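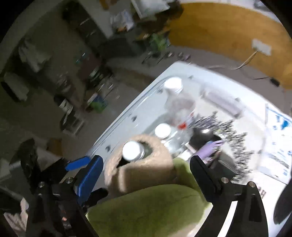

Nursery and Change Room Check – July
Breltow Family Rooms, Trilbridge

Filled in by Gheorghița Bogdan. Copy to Colm at the front desk and one pinned inside the cupboard door.

I did the walk-through on Thursday before opening, with a coffee in one hand, so forgive the handwriting I had to type this up from. Same list as always, with my comments after each item. OK means OK, FIX means it needs doing before the next check, WATCH means I'm keeping an eye on it.

1. Table and bench tops wiped, edges sound – OK
The pale tabletop with the raised rim is still my favourite thing in the whole place. Things roll and the rim stops them, and there's no sharp corner for a toddler to find with their forehead. I ran my hand all the way along the underside too and didn't get a single snag. Please keep using the plain spray on it and not the lemon one, which leaves it tacky.

2. Bottles and jars: lids on and done up – WATCH
Every white cap got a twist from me. One was only sitting on its thread, so I did it up properly and had a little grumble to myself. If you've opened something, close it till it stops! Colm asked whether we want the push-and-turn kind instead and I'd love that, but the Hisetti order has already gone in for this quarter, so it'll be next time.

3. Bottles and jars: labelled and in date – FIX
Two need new labels because the writing has rubbed off. I've put them up on the high shelf until somebody can tell me what's in them. Don't guess and don't sniff. Issa has the label maker at the moment (Issa, I'd like it back, no rush, but also a bit of a rush).

4. Fleecy holder – OK, with a note
I know people are divided on the beige fleecy ring. Diarmuid thinks it collects crumbs. I think it's lovely, it holds a bottle without any clatter, and the little ones like patting it. What I checked was the seams and whether any fluff comes away when you pull, and none did. It does need a wash more often than it's been getting, so it goes home in my bag tonight and I'll bring it back dry. Cold wash, no dryer. I learned that one on the last holder, which came out the size of an egg cup.

5. Soft toys: seams, eyes, stuffing – OK
Gave all of them a good squeeze and a tug. The smooth green one has a bit of a crease in it but the seams are fine and I couldn't feel any lumps. A crease isn't damage, so please don't bin it! The rabbit from the donation box had a loose button and I've taken it home to sew.

6. Small parts – WATCH
Anything small enough to fit through the choke tester lives in a closed container, lid on, at the back of the table or higher. Little red bits especially, since they look like lollies to a two-year-old. I got down on my knees and checked the carpet as well – found a bead under the radiator and half a cracker that I'd rather not discuss.

7. Power points covered – FIX
The cover by the armchair is gone again. Renato says he has spares in the van. I've moved the armchair across it for now, but that's a stopgap and I don't want to see it ticked off as done next month.

8. Hot water at the hand basin – OK
38 degrees at the tap with the kitchen thermometer after letting it run for a bit. Good and comfy for little hands. Mac Giolla did the valve in autumn and it's behaved itself ever since.

9. Bin, lid and liner – OK
Pedal works, lid closes on its own. New liners are in the bottom drawer, behind the towels, and yes, that's a silly spot for them. I'll shift them when I've got a free hour.

10. First aid box – FIX
Down to 4 plasters of the small size. Everything else is there and the saline's in date. Could whoever uses something write it on the card? The pencil is on a string, it's not going anywhere.

11. Window latch and blind cords – OK
Latch catches first time. Cords are wound up on the cleat where they should be. The sun comes in hard in the mornings, so feel the table before you lay anybody's cream or lotion out on it, and pull the blind if it's warm.

Still open from last month
The squeaky hinge on the cupboard (Renato). The torn page in the sign-in book, page 27, which I've taped. It's ugly but it'll do.

Next check is mine again unless Diarmuid wants a turn. If he does, the clipboard's on the hook and the choke tester is in my desk, top drawer, under the teabags.

Gheorghița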